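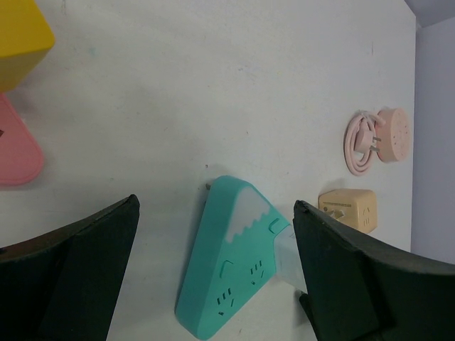
Wrist camera view at the Rirley demo, teal mountain strip between the fingers

Dincombe Makers Forum > Robotics > Meets and visits
Thread: Rirley open day – who went?

solderpot
Went over to the Rirley open day this afternoon and thought I'd write it up while I remember. Entry was free, parking was not. They said 286 people had booked across the day, and it felt like most of them were in the same corridor as me.

The bit worth the drive was the Metwally bench, where the arm sorts power strips and adaptors on a white table. Picture at the top is from the wrist camera. The teal one with the snow cap is the one everybody's kids wanted it to pick. I watched for 23 minutes. It dropped two things in that time and got the rest into the tray.

hexnut_dave
How fast was it? The leaflet I had in December made it sound like a production line.

solderpot
Slow. You could have a sip of tea between picks. The chap running it said they had turned the speed down for visitors.

plainbearing
They always say that.

I went in the morning and was less impressed. Odd shapes on a plain white table with good lighting is a fair start, but none of it was piled up. Every item had clear space around it. Our returns cage at work is a knot of leads with a few adaptors somewhere in the middle, and I'd want to see it try that before I called it sorting.

solderpot
There was a pink cable on the table, to be fair, though it was coiled up neatly.

plainbearing
Exactly. Who coils them in real life?

marshlane7
I do.

On the gripping, I asked about the triangular strip, as two flat fingers on a tapered shape sounds like a recipe for it squirting out. They told me the control software (Clarora) picks a spot nearer the wide end and closes slowly. When I was there it went in near the tip once and the strip spun round on the table. Second go was fine.

hexnut_dave
Are the fingers padded? Hard to tell from a photo.

marshlane7
Padded, dark green or black depending on the light. I was allowed to press one. Firm, a bit like a shoe sole. They get through a pair in around 954 picks, which seemed poor to me, but they are cheap to swap.

plainbearing
That is poor. Ours on the packing cell last months.

solderpot
Different job though. Yours pick up the same carton all day.

plainbearing
Fair enough. I still think a suction cup would do half of it.

marshlane7
Not on anything with sockets in the face. You'd lose your seal on the holes. The round pink one is dotted with them.

plainbearing
Pick it up by the side then.

owl_and_vice
Did anyone see the talk upstairs? I got there at 2.15 and the door was shut. 57 seats and no standing.

hexnut_dave
Missed the whole thing, so no. Is there another one?

solderpot
Spring, according to the board by the exit – no date on it. I've put my email on their list and will post here when something comes through. Bring change for the car park, the card machine was out of order.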